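Fruit stalls at Rivas market get two more months

Posted July 31, 2025

The fruit and vegetable stalls at Rivas market are staying put, at least till the end of September. Word came down late Wednesday after a long meeting at the Makik Street hall, and a lot of sellers had already started packing.

Quick recap. Dorkero, the company that owns the lot, said back in April it wanted the north row cleared for parking. 17 stalls, mostly fruit, some eggs and honey. Sellers got a letter, then a second letter with a different date on it. Petition followed. Almost 100 names by the first weekend.

Under the new deal the row stays as is, same stall fees, but closing time moves up to 2 p.m. so trucks can get in to the back of the hardware store. Trash has to be out by then too. Sellers are not thrilled about that part. Peaches and early apples are just coming in and the after-lunch crowd is a big chunk of the day, they say. 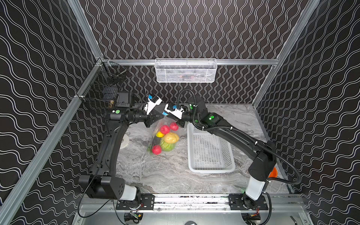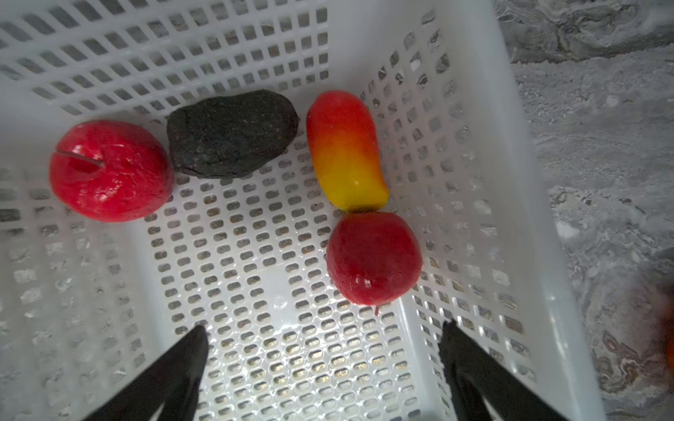

One seller on the north row said the earlier closing would cost her the people who stop by after a shift, and that she would of rather paid a bit more for the space and kept the hours. She plans to open before seven to make up for it.

Dorkero says the hours can be looked at again if deliveries go smoothly. No promise on what happens after September. A spot next to the Pravow bus lot has been mentioned, smaller, no shade, and no water hookup so far. The town would have to put one in and there is no money set aside for it this year.

Parking during market hours: still the south side only. The gravel strip by the fence is off limits, and cars left there last Saturday got tickets.

Market days don't change. The egg stand is moving two spaces down, closer to the gate, and the honey table takes its old spot. Anyone with a prepaid stall who wants out becuase of the new hours can ask for the balance back at the market office. Bring the reciept.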